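Section 3. Applying the First Coat of Litoton Oil

Read Section 2 (Sanding) before you begin. The finish shows every scratch left by coarse paper, and scratches cannot be removed once the oil has cured without sanding back to bare wood.

What you need

Litoton penetrating oil, one can
Lint-free cotton cloths
Nitrile gloves
A flat work surface with air movement under and over it
A metal container with a lid, half filled with water, for used cloths
The gray pad supplied in the Unero finishing kit

CAUTION: Cloths soaked in oil can heat up and catch fire on their own. Do not fold them, pile them up or put them in a trash can. Drop each one into the water container as soon as you are done with it, or spread it flat outdoors on concrete until it is stiff.

CAUTION: Work with a window open. Keep the can away from pilot lights, heaters and anything that sparks.

3.1 Preparing the can

1. Check the lid for the batch sticker. Batches marked 402 have a thicker consistency and need a longer stir. All other batches are stirred as below.

2. Open the can with the flat end of a can opener. A screwdriver bends the rim and the lid will not seal again.

3. Stir slowly with a clean stick, reaching the bottom. Do not shake. Shaking puts bubbles in the oil, and they end up on the surface.

4. Pour what you expect to use into a shallow dish. Close the can right away. Oil that has been exposed to air for a long time forms a skin, and pieces of skin in the dish will leave lumps.

Note: Do not return unused oil from the dish to the can.

3.2 Preparing the wood

1. Vacuum the piece with a brush attachment, including the edges and any routed grooves.

2. Wipe with a cloth barely dampened with water. This raises the grain. Leave the piece until it is dry to the touch and no longer feels cool.

3. Rub lightly with the gray pad, going with the grain. Two or three passes are enough. You are only knocking down the fibers that stood up.

4. Vacuum again. Do not use a tack cloth. The wax in some tack cloths stops the oil from soaking in and leaves pale patches.

Note: If the wood has been stained with a Vahidi water-based stain, skip steps 2 and 3 and wait a full day after staining before you oil.

3.3 Test patch

Always make a test patch on the underside or on an offcut from the same piece. Oil darkens wood, and the amount varies from one species to the next. Walnut turns much deeper. Ash goes slightly yellow. Let the patch dry overnight before you judge the color — it looks darker while wet.

3.4 Applying the oil

1. Put on gloves. Fold a clean cloth into a pad that fits your palm.

2. Start with the side that will be seen least. Dip the pad and squeeze it against the side of the dish so that it does not drip.

3. Rub the oil in with small circles, then finish with long strokes along the grain. Cover an area you can reach without leaning over wet work.

4. Wait ten minutes. If dull spots appear, add a little more oil to those spots only.

5. Wait a further ten minutes, then wipe off everything that has not soaked in. Use a dry cloth and change it when it starts to drag. This is the step people rush. Oil left standing on the surface turns sticky and stays sticky.

6. Wipe the edges last. Check again after half an hour for small beads of oil coming back out of open pores, and wipe those off too. 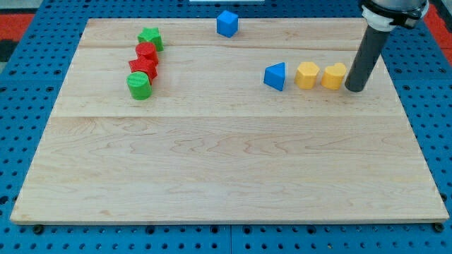
Pale woods need more care at this stage than dark ones. Maple is dense and takes up little oil, so the first coat should be very thin, and the wiping in step 5 can begin after five minutes. Figured pieces absorb unevenly. Where the grain is wavy or swirled, as on the light maple board shown, the oil may sink in faster along the curves, and a second wipe across those areas evens it out. Boards joined from several planks also need a look along each seam, where excess oil can collect in any small gap. Run a dry cloth down the full length of the joint.

3.5 Drying

1. Stand the piece on Tutness drying points or on strips of scrap wood so that air reaches both faces. If only one face has been oiled, oil the other before the first is fully cured. A wide panel finished on one side can cup.

2. Leave for 24 hours at normal room temperature. In a cold garage allow twice as long.

3. Touch an edge with a dry finger. If it feels tacky, wait longer. Do not apply the next coat over a tacky one.

Note: Fans speed up drying but also move dust. Point the fan at a wall, away from the work.

3.6 If something goes wrong

Sticky surface after two days: wet a cloth with fresh oil, rub the whole surface to loosen the old layer, and wipe dry at once.

White or cloudy marks: moisture was trapped in the wood. Leave the piece in a warm room. If the marks remain, sand lightly and recoat.

Rough feel: dust has settled in the coat. Rub with the gray pad once the surface is hard, then vacuum.

Go on to Section 4 for the second coat and final buffing.

Section revised 11th January by Clementina Brandão. Drying times for cold rooms updated, tack cloth warning added.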